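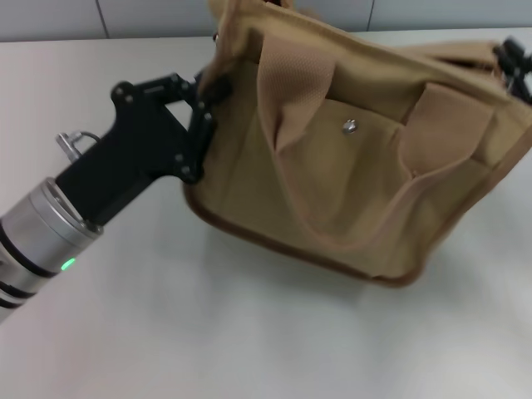 Search this repository Search Clear

# Kimville Rental Notes

A table of car rental listings and traveler notes for the island road network served from Kimville. Version 2, released 14 February 2019.

## Contents

The set holds 665 rows, one per note. Each note was left by a visitor who picked up a car at one of 26 desks and returned it to the same desk or to another one. Notes are in English. Spelling was left as written, except that phone numbers and license plates were replaced with the token `REMOVED`.

Files:

- `notes.csv`: the main table
- `desks.csv`: one row per rental desk
- `roads.csv`: road names as used in the notes, mapped to the names on the Skorkis road map

## Fields in notes.csv

- `note_id`: integer, unique
- `desk_id`: key into `desks.csv`
- `car_class`: one of `mini`, `sedan`, `jeep`, `van`
- `days`: length of rental in whole days, rounded up
- `side_trip`: free text, may be empty
- `speed_limit_seen`: km/h, as reported by the visitor
- `text`: the note

`speed_limit_seen` is often wrong. The posted limit on the coast road is 60 km/h, and many visitors wrote it down as miles per hour. Values were not converted. Use `roads.csv` if you need the posted limit.

## Collection

Paper cards were typed by hand into Wakus, then exported as CSV. Online notes came through the Aidoo booking form and needed no typing. The column `source` was dropped in this version after it was found to be blank for most of the December rows.

Cards that could not be read were skipped. No record was kept of how many.

## Known problems

- Desk 14 moved from the ferry dock to the airport road partway through collection. Both locations share one ID.
- Roughly one in ten notes covers more than one rental. These are stored as a single row with the total number of days.
- Several roads have a local name and a map name. `roads.csv` covers the common pairs only.
- Open jeeps and closed jeeps are not separated.
- Commas inside `text` are quoted. Line breaks are stored as `\n`.

## Changes from version 1

- Duplicate cards removed
- `days` changed from text to integer
- Village names in `side_trip` now use the spelling on the Skorkis map

## License

Free to copy and change with credit to the Kimville Rental Notes project. The Skorkis map itself is not included and has its own terms.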